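Rendre les enseignes aux peintres

Dans la rue où j'ai grandi, à Bundach, chaque commerce avait une enseigne peinte à la main. Le boucher avait des lettres rouges un peu trop serrées à droite, parce que le peintre avait mal calculé la place du dernier mot. On s'en moquait, et on savait exactement où on était.

En mai, j'y suis retourné. Sur 85 devantures, j'en ai compté 20 qui portent encore des lettres peintes ou découpées. Le reste, ce sont des caissons lumineux et des films adhésifs, commandés en ligne et posés en une matinée. Je ne reproche rien aux commerçants. Un caisson coûte moins cher qu'un peintre, et le bail est court. Mais je crois que la commune se trompe en traitant la question comme une affaire privée.

Une enseigne appartient à celui qui la paie et elle est lue par tous les autres. C'est la même chose pour une façade, et personne ne s'étonne qu'on réglemente la couleur des volets. Or le règlement de Bundach fixe la hauteur des enseignes, leur saillie, leur éclairage, et ne dit pas un mot des lettres elles-mêmes. On peut donc poser n'importe quoi, à condition que ce soit à la bonne hauteur.

Hubert Górecki a peint des enseignes pendant toute sa carrière, surtout à Novska. Il m'a montré son carnet de commandes : 1 707 lignes, une par travail, avec le prix et le nombre de lettres. Il facturait à la lettre, et le S coûtait plus cher que le I. Il m'a dit aussi qu'il n'avait jamais refusé un apprenti et qu'il n'en avait eu que deux. Le métier s'apprend en regardant faire, et il reste peu de gens à regarder.

Je propose une chose simple. Que la commune verse une aide de 2 000 euros à tout commerce qui fait réaliser son enseigne par un artisan, sans imposer de style. Je tiens à ce dernier point. Les rues « à l'ancienne », avec leurs lettres dorées identiques d'un bout à l'autre, sont aussi ennuyeuses que les caissons - parfois plus.

On me répondra que cet argent serait mieux employé à réparer les trottoirs. Peut-être. Mais les trottoirs ont déjà leur ligne au budget, et les lettres n'en ont aucune. Avec dix dossiers par an, la dépense resterait modeste, et un peintre de la région aurait de quoi garder un apprenti.

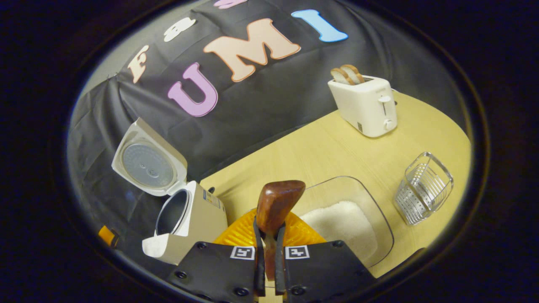 Lettres découpées en mousse sur tissu noir.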